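### 3.2 Captura de demostraciones con pinzas de mano

Las demostraciones se registraron con dos pinzas de mano, una por cada brazo del robot de destino, sin que el robot estuviera presente durante la captura. Esta decisión separa el coste de recoger datos del coste de mantener una plataforma física en funcionamiento y permite trabajar en viviendas particulares. En la fase previa del proyecto Ganeo se había empleado teleoperación con brazos maestros – el mismo montaje que seguimos usando como referencia en la sección 4 –, pero el traslado del equipo limitaba la recogida a un único laboratorio.

El conjunto resultante, que denominamos Votari, contiene 2434 episodios de manipulación sobre mesa. De ellos, 1086 son bimanuales, es decir, ambas pinzas intervienen en contacto con algún objeto en el mismo episodio. El resto se realizó con una sola pinza activa mientras la otra permanecía en reposo o se mantenía apartada. Las tareas se agrupan en 17 categorías, entre ellas apilar vasos, enderezar recipientes volcados, trasladar objetos a una zona indicada y despejar una superficie.
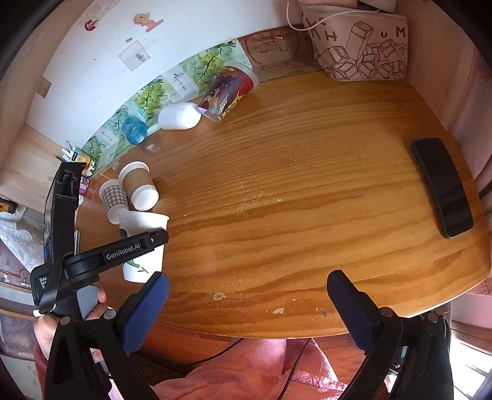 **Figura 3.** Vista desde una de las pinzas de mano en un entorno doméstico, con la segunda pinza a la izquierda.

La segmentación de los episodios parte de la apertura de la pinza y de la velocidad de la muñeca. Un episodio comienza cuando la velocidad supera un umbral fijo y termina cuando ambas pinzas quedan abiertas y sin contacto durante un intervalo mínimo. El criterio falla con facilidad si se aplica solo a la apertura: en la figura 3 los dos dedos de la pinza que lleva la cámara están muy separados y no sujetan nada, y esa misma configuración puede corresponder al inicio de un acercamiento, a una pausa o al final de la tarea. Por ello se añadió una revisión manual de los límites propuestos. La oclusión entre pinzas plantea un segundo problema. En la misma figura, el brazo horizontal de la otra pinza cruza por delante de un vaso grande de papel y tapa parte de él, de modo que un detector entrenado con objetos completos tiende a perderlo.

Para atenuar este efecto, la posición de cada objeto se estima en una ventana temporal y no imagen por imagen. Las observaciones de las dos pinzas se fusionan en un sistema de referencia común, obtenido mediante odometría visual-inercial y alineado al comienzo de cada sesión. Cuando la odometría pierde el seguimiento, el episodio se descarta completo. Se eliminaron así 56 episodios, que no figuran en el total indicado más arriba.

La traducción de las trayectorias al robot se realizó con la biblioteca Kodikara. Cada pose de la pinza se expresa como un desplazamiento relativo respecto a la pose anterior, y la apertura se normaliza al recorrido del efector de destino. No se corrigió la distorsión de la lente antes del entrenamiento – las cámaras del robot llevan la misma óptica –, aunque sí se aplicó un recorte central fijo. Las trayectorias que exigían velocidades articulares fuera de rango se reescalaron en el tiempo, sin modificar su geometría.

Las políticas entrenadas con estos datos se evaluaron en la celda de pruebas de Varkgate, cuya mesa no forma parte del conjunto de entrenamiento. El protocolo de evaluación se detalla en la sección 4.1.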